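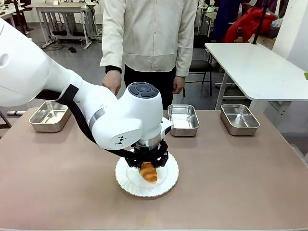
Wadside Bakery Classes – Your Questions Answered

We get a good many emails before each round of classes, and Kyriaki Galanis, who teaches most of them, has answered the same ones so many times that we finally sat her down and wrote it all out. If yours isn't covered, please do write to us, we love hearing from you!

I've never baked anything in my life. Will I be lost?
Not a bit. The Saturday croissant class was written for people who have never held a rolling pin, and we go slowly. You'll be at a table with three other people, and by the time the butter goes in you'll have made friends with all of them (it's a long rest in the fridge, and there is always coffee).

How long is the croissant class, really?
It runs from nine until three, with a break for lunch. I know that sounds like a lot for a pastry, but the dough needs its naps between folds and there's no hurrying it. We start you off with dough mixed the night before, otherwise you'd be with us until Sunday.

What kind of butter do you use, and can I use the supermarket kind at home?
We use a European-style butter with a bit more fat in it, and each student gets 500 grams of flour and 277 grams of butter to work with. Regular butter will do at home. It carries more water, so keep it good and cold, and if it starts to feel greasy under the pin, put the whole thing back in the fridge and go read the paper for twenty minutes.

My croissants leak butter all over the pan. What am I doing wrong?
Oh, this is the one we hear most! Nine times out of ten they went into the oven before they had finished rising. Give the tray a gentle shake – they should wobble a little, like gelatin. If they sit there stiff as a board, wait another half hour. A very warm kitchen can do it too, so don't be tempted to proof them on top of the stove.

Can I freeze them?
Yes, and you should. Freeze them shaped and unbaked on a tray, then move them to a bag. Take them out before bed, leave them in the fridge overnight, and let them rise on the counter in the morning.

Do you have a class for gluten-free baking?
Sofia Drakos is starting one in October, in the smaller kitchen on Estari Street. It will be cakes and cookies to begin with. She is still testing a laminated dough and is, I think it's fair to say, not happy with it yet.

Can children come?
Ages ten and up, with a grown-up at the same table. Younger ones are welcome at the cookie mornings.

What should I bring?
An apron, flat shoes and a box to carry things home in. You'll leave with a dozen croissants if you don't eat them on the way to the car.

What if I have to cancel?
Tell us a week ahead and we'll refund you in full. After that we can move you to another date once, as long as there's a place open.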